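Huttunen tabletop kit, data card and setup notes

Status: usable. Still moving files around, so paths may change. Last pass over this page was in January, on a Friday, in a hurry. Fix what you find.

WHAT IS IN HERE

Recordings and notes from our review of the Huttunen two-arm tabletop kit, sold by Hutberg. We bought one at list price and kept it. Nothing in this repo was paid for or checked by the vendor before it went up.

Two parts:
episodes/ has the recordings from the head camera plus joint states for both arms
notes/ has setup, faults, what we changed, and the review text

2,481 episodes total. 410 are the block and tray task, the rest is pick and place with household stuff, handovers, and a pile of free play we kept in for pretraining. All teleoperated. No autonomous runs in this release.

THE KIT

Two arms, parallel grippers, table clamps, head camera, one control box, the Tokenden recording software on a USB stick. Ours came in two boxes, second one turned up later than the first and had the power supplies in it, so plan for that.

Good:
- Arms repeat well. Sent them to the same pose all afternoon and could not see drift by eye.
- Gripper fingers swap with one screw per side.
- Control box is quiet. You can talk over it.

Bad:
- Gripper cables are too long and stand up off the mount. They snag when the wrist rolls past vertical. Tie them or live with it. We lived with it.
- Manual covers the old clamp. The new clamp goes on the other way up.
- Stop button lead is short. Put the operator on that side of the table or buy an extension.
- No spare fingers in the box. At this price there should be.

SETUP

1. Clamp both arms to the long side of the table, same side as the operator.
2. Power the control box first, then the arms. Other order gives a comms fault and you have to start over.
3. Run home on left, wait, run home on right. Not both together.
4. Camera on last. Check exposure with the room lights the way you will actualy record.
5. Record one throwaway episode and play it back before doing anything real.

First setup took us most of a day. Second time, after a table move, under an hour.

If left arm refuses to home: reseat the connector at the base. Same for right, but it happened only on left for us.

RECORDING

Camera and joint states are both recorded at 24 frames per second. Timestamps come from the control box, not the laptop. Early on we used laptop time and the streams slid apart on longer episodes, those are deleted.

An episode starts when the operator taps the pedal and ends when they tap it again. So expect a bit of dead time at both ends. We did not trim. There is a trim script in tools/ if you want it, check the output, it sometimes eats the first reach when the operator was quick.

Background is a working room. Table gets used for other things between takes and we did not clear it to a standard layout. Lighting changes with time of day. If you need clean backgrounds this is the wrong set.

TASKS

Block and tray. Small lettered blocks and a narrow wooden tray. Blocks go side by side on the tray. Either arm can place, the other one may steady or just wait. Block order is whatever the operator felt like. It does not have to spell a word, so please dont train a reader on it.

Handover. Object from one gripper to the other, then down on the table.

Pick and place. Cans, cups, lids, soft things. Start and end spots vary.

Free play. No goal. Labeled as such.

Each episode has one line of text for the task and a success flag. Flag was set by the operator right after the take. Placement counts as good if the block sits flat on the tray and stays there when the gripper opens. Crooked is fine.

HOW THE KIT DID ON BLOCKS

This was the task we cared about most for the review, small parts and two arms in a tight space.

Grip is decent. The fingers are stiff and the pads are thin, so a block held off center will twist when it touches its neighbor. Slower approach fixes most of it. Angled approach from the side works better than straight down, less finger in the way of the next block. 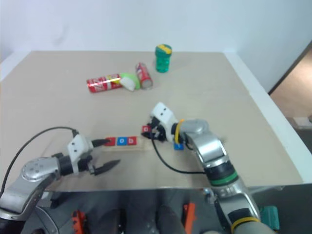

Arm to arm clearance is the weak spot. The software has a soft limit that keeps the wrists apart and the default is too cautious for work like this. Both arms just stop and you get a message with no number in it. We brought the limit down in config and had 2 bumps after that, both slow, no damage. Setting is in notes/config along with the old value. Change it at your own risk, Hutberg support told us they would rather we didnt.

Operator view is the other thing. From the head camera a wrist can hide the piece you want next. People learned to park the waiting arm further back. You can see them getting better at this through the set, so later episodes are smoother than early ones. Split by episode number if that matters to you.

KNOWN PROBLEMS

- Some free play episodes have the wrong task line. Being fixed slowly.
- Gripper width reads slightly open when fully shut. Offset is not corrected in the files.
- A few episodes have a frozen frame near the start. Listed in notes/frozen.
- Depth is not included. The camera does it, we had it switched off.
- Left and right were swapped in the joint files for one session. Fixed now, but if you have an old download, get it again.

COMPARED TO THE TRESTETTI

We had the Trestetti kit on loan before this one. Short version: Trestetti has nicer grippers and a much better manual, Huttunen has better arms and the recording side works out of the box. If you already have your own recording stack, look at the Trestetti. If you want to be collecting data the same week, Huttunen.

We would buy it again. Would want the cable sorted first.

USE

Free for research and teaching. Ask before putting it in a product. Keep this page with the files if you pass them on.

Bugs and corrections go in the issue tracker. Include the episode number, otherwise we cant find it.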